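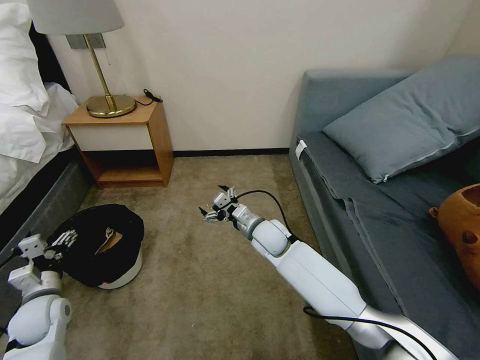
Speaker notes: Teaching a two-armed robot to tidy a bedroom
Vlasta Vrabec, November 2022
Slot is 17 minutes plus questions. Skip the part on gloves if running late.

Opening
Good morning. I run the teaching sessions at Kulberg, in the Drulevdale building. I don't write the learning code. My side of it is the people who drive the arms and the recordings they make. So this talk is on how you show a robot a household job by remote control, and what we would do differently.
Pause. Ask who in the room has driven an arm themselves.

The job
We picked litter on a bedroom floor. There is a bed on one side, a sofa on the other and a strip of carpet between them. The items are paper and wrappers, and they go in a round black bin.
Say why a bedroom. The kitchen work at Brakisside used a bench at a fixed height. On a floor, the arms have to reach down and forward, and the driver has to judge depth against plain carpet. That was harder for new drivers than we expected.

How a session runs
One driver, one person at the recording desk. The driver moves a pair of hand controls and the arms follow. The driver sees only what the head camera sees. We don't let them look over at the room during a take. If they use something the robot can't see, the recording teaches it nothing useful.
Each take is a single attempt. The desk says "go", the driver does the job and says "done". The desk marks it keep or drop straight away, while both of them still remember it.
We collected 803 takes in September. A hundred of those came from the first week and I would happily throw most of them out.

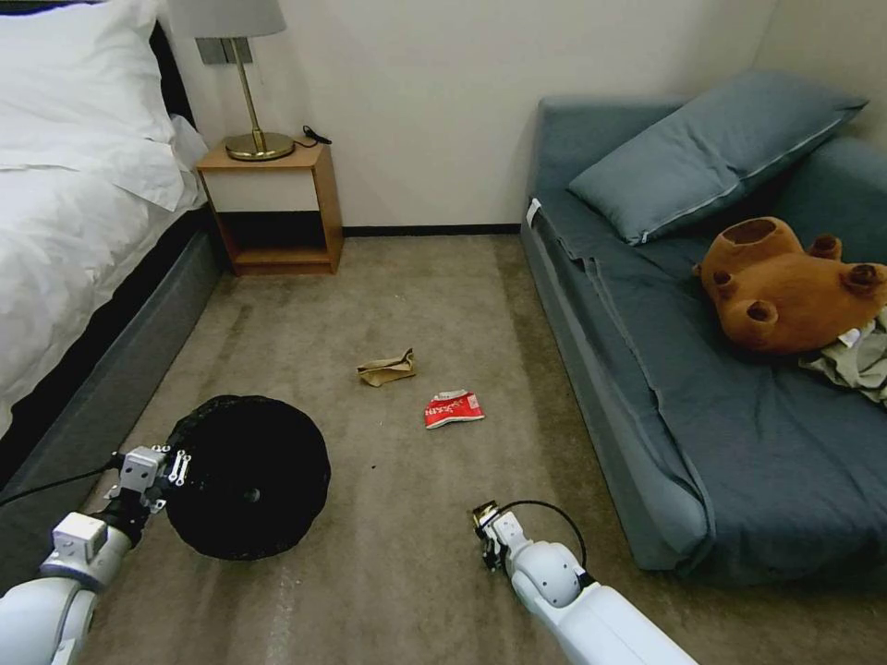
What went wrong in the first week
Drivers were too quick. They closed the gripper while the arm was still moving, and light paper slid away along the carpet.
They also corrected themselves a lot. A small shuffle left and right before each grasp looks harmless, but the robot learns the shuffle as part of the job.
The fix was dull. Stop above the item, count one, go down, close, count one, lift. We put it on a card by the hand controls. Give the room time to read the slide.

Two arms
Most drivers forget the left arm. They park it and do everything with the right. We asked for the left hand to stay by the bin and the right hand to do the picking. It gave us takes that looked alike from one driver to the next.
Mention Zupan here. That is our name for the desk software. It plays a take back at half speed, and drivers spot their own habits in it faster than I can point them out.

Changing things between takes
Move the litter every take. Move the bin every few takes. Leave the furniture alone until the basic job is solid. We changed too much at once in the second week and could no longer tell what was causing the drops.
Crumpled paper is good practice, as it never lies the same way twice. Printed wrappers are easier to see on pale carpet than brown paper, so mix the two. Otherwise you get a robot that is only good at bright things.

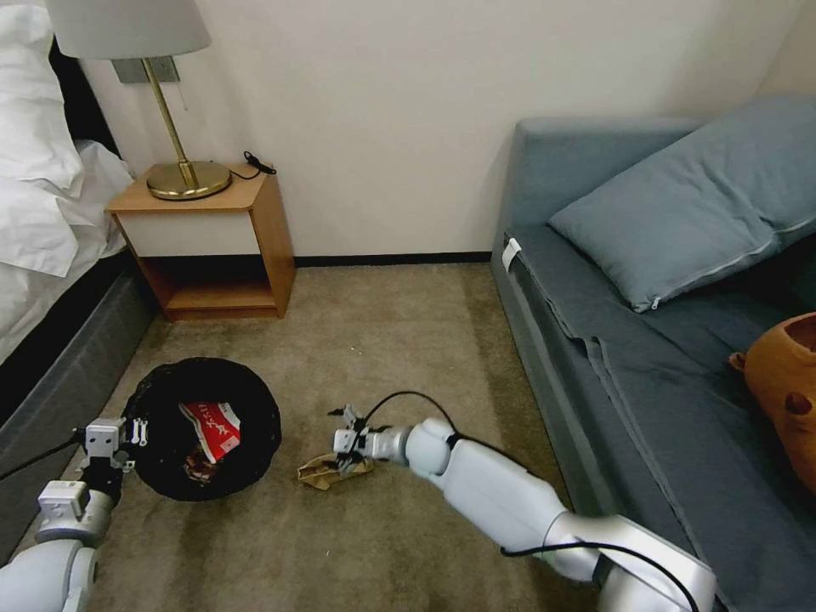 Picking up brown paper
Go for a raised fold. If the paper is flat, come in lower and slower and accept that the take will be long. A long clean take is worth keeping. Don't push down into the carpet to get a better hold.
Carry it over the rim of the bin before opening. Drivers tend to let go early once they are tired.

Driver tiredness
Breaks matter more than I thought. Our limit is now 80 takes per driver per day, with a rest halfway. Past that the number of drops goes up and the driver usually hasn't noticed.

Gloves (optional)
We tried sensor gloves in place of the hand controls for two days. Comfortable, but they drifted and had to be reset between takes. We went back to the controls.

Questions I expect
How long to train a driver? Two days before we keep anything.
Do we keep failed takes? Yes, stored separately and labelled.
Will it work in another bedroom? Not tested yet. Say so plainly.

Leave the contact slide up. Collect the clicker from the front desk and hand it to the next speaker.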